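Fitting the Gradus Roof Cross Bars
Section 7 – Installation and first use

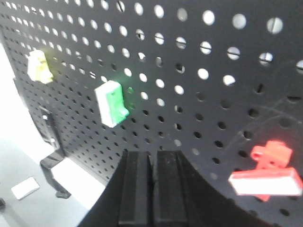
Mudeck Automotive Accessories – Product Support Department

Read this section all the way through before you start. Fitting takes two people the first time. One person can remove and refit the bars after that, but lifting them on from both sides of the vehicle is still the safer way to avoid scratching the roof.

The Gradus bars fit vehicles with raised side rails only. If your vehicle has flush rails or a bare roof, you need the Uleo clamp kit, sold separately, and the instructions packed with it replace this section.

Before you begin

Park on level ground and set the parking brake. Wash and dry the side rails. Wax or road grit under a clamp pad will let the bar creep backward under load.

Lay out the parts and check them against the packing slip. The front bar is marked F on the underside and the rear bar R. They are different lengths on most vehicles, so do not mix them up. If anything is missing, quote part number 831 when you contact us. That number covers the full hardware pack, and we do not ship single bolts or pads.

Fitting the bars

1. Unlock the end covers with the key and swing them up. Leave the key in one of the locks so it does not get lost.

2. Back off the clamp bolt at each end with the hex key until the jaw opens wide enough to pass over the side rail. Do not take the bolt all the way out. The nut behind it is loose and will drop into the bar.

3. With one person on each side, lower the front bar onto the rails. The arrow on the underside must point toward the windshield.

4. Position the front bar using the fit chart for your vehicle. Measure from the top edge of the windshield to the center of the bar, on both sides. The two measurements must match.

5. Hook the jaws under the rails and turn each clamp bolt until it is finger tight.

6. Repeat steps 3 to 5 with the rear bar, using the bar spacing given in the fit chart.

7. Tighten the clamp bolts a half turn at a time, going from one side to the other, until the hex key clicks. Stop at the click. More force will crush the pad and may mark the rail.

8. Grip each bar near the end and pull firmly up, forward and back. If it moves, loosen the clamp, check that the pad is sitting flat and tighten again.

9. Close the end covers, lock them and remove the key.

Note: On vehicles with a sunroof, open it slowly the first time and watch the clearance. Some tilting sunroofs will touch the front bar – if yours does, keep it closed while the bars are fitted.

Caution: Never load the bars beyond the limit in your vehicle owner's manual, even if the limit printed on the bar label is higher. The lower of the two figures always applies. The weight of the bars and of any carrier or box counts toward the load.

After fitting

Check the clamp bolts after the first 2 hours of driving, then before every trip with a load. Check them again after any rough or unpaved road.

A light whistle at highway speed is usually caused by a rubber strip that has not been pressed down fully into the channel. Press it in from the center outward. If the noise continues, the Robles wind deflector clips onto the front bar without tools.

Remove the bars when you do not need them, and take them off before using an automatic car wash. Store them indoors with the clamps open. Wipe the locks with a dry graphite lubricant once a year, in May or whenever you bring the bars out for the season. Do not use oil, as it collects dust and will stiffen the lock.

Keep a record of the key number stamped on the lock face. Replacement keys are ordered by that number under item 2880.

Revised 5 September 2026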